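Tarlow Two-Tone Lounge Pants
Home > Loungewear > Bottoms > Tarlow

The Tarlow is a pair of soft black pants for people who have given up on real waistbands and feel fine about it. The outside is plain and smooth enough to answer the door in. The inside is a heathered blue-grey that only you and your laundry will know about.

We've sold the Tarlow for 5 winters now. In that time we have changed the drawstring (gone), the back pocket (also gone, it held one receipt) and the color range, which used to be black, navy and a green we don't discuss. It now comes in black.

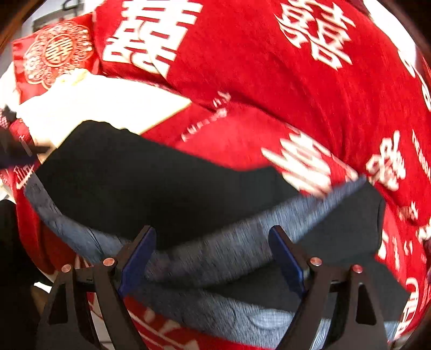 Black face, blue-grey reverse, on the red double-happiness blanket.

Fabric and feel

The cloth is a mid-weight knit from the Klinhom mill, 200 grams to the square meter if you like that kind of thing. It's brushed on the reverse only. It will pick up lint, as black pants have done since black pants were invented, and a plush blanket will speed things along. A sticky roller takes care of it. So does lowering your standards.

They fold down small, or can be dropped in a heap at the foot of the bed - we've tested the second method more.

The waistband

This is the part that gets the mail. The band is wide, speckled in grey-blue and black, and a good deal louder than the rest of the garment. Wear a long shirt over it or don't. There's a small maroon tag sewn on next to it that says FASHION, in case anyone asks what you're wearing. 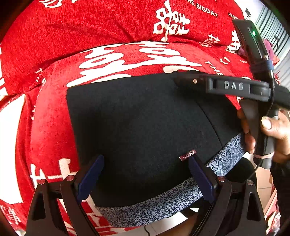
Can I cut the tag off?
Go ahead. Use small scissors and snip the stitches one at a time from the tag side, so you don't nick the black cloth underneath. Returns are still accepted without it.

Care

Wash cool, inside out, with dark things. Tumble low or hang over a chair. Don't iron the band. You weren't going to.

Sizing

Runs a little long. If you're between sizes, take the smaller one for sleeping and the larger one for holidays that involve pie. The band relaxes after a few wears and then stops, which we checked by washing a pair 51 times and measuring it at the end.

Details

Style: Tarlow
Color: black / heathered blue-grey
Sizes: S to XXL
Pockets: none, see above
Made in runs of 2,000 pairs

Goes with

Cita long-sleeve top, same knit, plain hem
Akov slipper socks, grey only

Ships folded in a paper sleeve. Exchanges on unworn pairs are free, and we are fairly relaxed about what "unworn" means if you only tried them on for an evening.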